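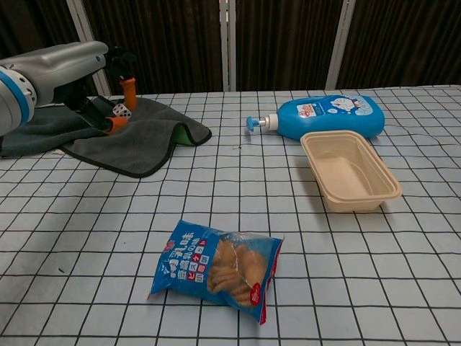 Treasa Ó Néill told us that a table is never really cleared, it only gets emptied of the big things, and that the small ones stay behind and wait for somebody to feel guilty about them. We have kept coming back to her remark while writing this section, because so much of what people said to us in the Bakilley interviews runs along the same lines — the plates go, the laundry goes sooner or later, and then there is a little population of objects that belong to no room in particular.

4.2 Things without a place

The 30 households who kept table diaries for us in May were asked to write down whatever was lying on their main table at the end of the day, and what they meant to do with it. They gave us 110 entries that we could use. We sorted these first by the room an object would normally go back to, which worked nicely for towels and bottles and rather badly for almost everything else. A game piece was the most troublesome case. A die like the small white one lying on the dark gray towel in Figure 2 has a box somewhere, or had one, but the diaries are full of dice, counters and puzzle pieces that moved from the table to a windowsill and back to the table again without ever getting near their box.

Soft things made matters worse in a way we had not planned for. A folded towel tends to be read as something put down on purpose, and our diarists left it alone. A crumpled one was treated as unfinished business, and it also collected whatever was small enough to settle in it. Kofi Sulemana wrote that he had shaken out a tea towel on Friday evening and found two coins and a button, and that he was more pleased with the button than he cared to admit.

Containers deserve a word of their own. We had supposed that an empty tray or box would be the first thing thrown out, and in many homes it was, but a good number of people held on to them as a possible answer to the rest of the clutter. The beige one with the wide flat rim in Figure 2 is of the sort that came up often in the interviews — empty, light, and just the right size to look useful. Tekle Belay kept a similar one for 10 days in the hope of putting batteries in it, and then put it out with the recycling.

Snacks and pump bottles followed a calmer course. A bag of biscuits, so long as it had something left in it, was nearly always described as "staying out," and a bottle found on its side was generally stood up before it was carried anywhere, even by people who told us they had no intention of tidying that evening. We take up this habit of setting things upright again in Section 5, together with the Rillness interviews, where it was mentioned a good deal more often than we would have guessed.

Figure 2. Small household items on a grid-printed tablecloth.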